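4.3 Seat and lid position in compact bathrooms

The second part of the household survey dealt with the toilet itself: how the seat and lid are left between uses, where the cord and controls of an electric seat are placed, and which surfaces are missed in routine cleaning. Earlier work in the Edunari project treated the bathroom as a single unit and recorded only whether it had been cleaned in the past week. That measure proved too coarse for the present purpose. Two bathrooms cleaned on the same day may differ a great deal in the condition of the seat underside, the hinge line and the wall behind the bowl, and these are the places residents mention most often when asked what they dislike about the task.

Residents of the Gristcombe and Lindqvist buildings were asked to keep a written log for 19 days. Each entry gave the position of the seat and lid on entering the room, the position on leaving, and any cleaning done in between. The logs yielded 881 usable entries. Entries in which only one of the two positions was filled in were set aside and are not included in the totals. Coding was carried out by Niilo Rissanen and checked by Nelli Tikkanen, who recoded 50 entries without access to the first set of codes. Disagreements were settled by discussion, and most of them concerned the word "open," which some residents used for a raised lid and others for a raised lid and seat together.

To remove this difficulty, the coding guide was revised in November to recognize three positions. In the closed position, the lid rests on the seat and the seat rests on the bowl. In the seated position, the lid alone is raised. In the raised position, both parts stand upright and the underside of the seat faces the room. The closed and raised positions are shown in Figure 6. The seated position is not illustrated, as it gave coders no trouble once the other two had been defined.

The raised position matters for cleaning because it is the only one of the three that exposes the bumpers, the small round pads on which the seat rests when it is lowered. Residents who described their method in detail often wiped the top of the seat and the rim of the bowl but left out the bumpers and the strip of plastic around them. Several wrote that they had not thought of the pads as something to be cleaned. 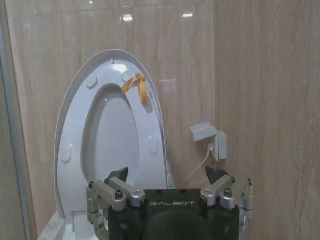
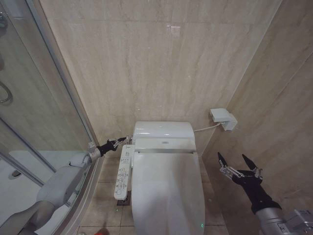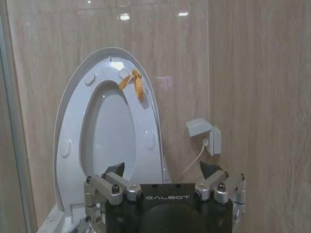 Figure 6. Seat and lid positions in a compact bathroom with an electric bidet seat. First and third pictures: raised position, with bumpers visible on the underside of the seat. Second picture: closed position, with the control panel along the left side and the cord running to the wall outlet on the right.

Electric seats were coded separately from plain ones. They add a control panel, a hinge housing and a power cord to the surfaces that have to be wiped, and the written instructions residents had kept did not always say how each should be treated. A side panel that projects along the bowl narrows the space for a hand or cloth on that side. Residents with such a panel tended to clean from the opposite side first and to return to the panel at the end, if they returned to it at all. The cord was named in 12 log entries, in most cases as something to be moved out of the way before the floor was mopped.

The Tisance checklist, which both buildings had used before the survey, has one line for the toilet and makes no mention of the seat underside. We propose that this line be divided into four: the outer surface with the lid closed, the upper face of the seat, the underside and bumpers with the seat raised, and the housing with any panel or cord. The order follows the movement of the parts, so that lid and seat are each lifted once and lowered once. Small items found on or near the seat should be taken away before the first step and noted on the sheet.

Some limits of the log method should be kept in mind. Residents wrote their entries after leaving the room, and the position on entering was therefore recorded from memory. Households with young children returned fewer complete entries than the rest. The question of how position at night differs from position by day is taken up in Section 4.4, together with the entries on lighting.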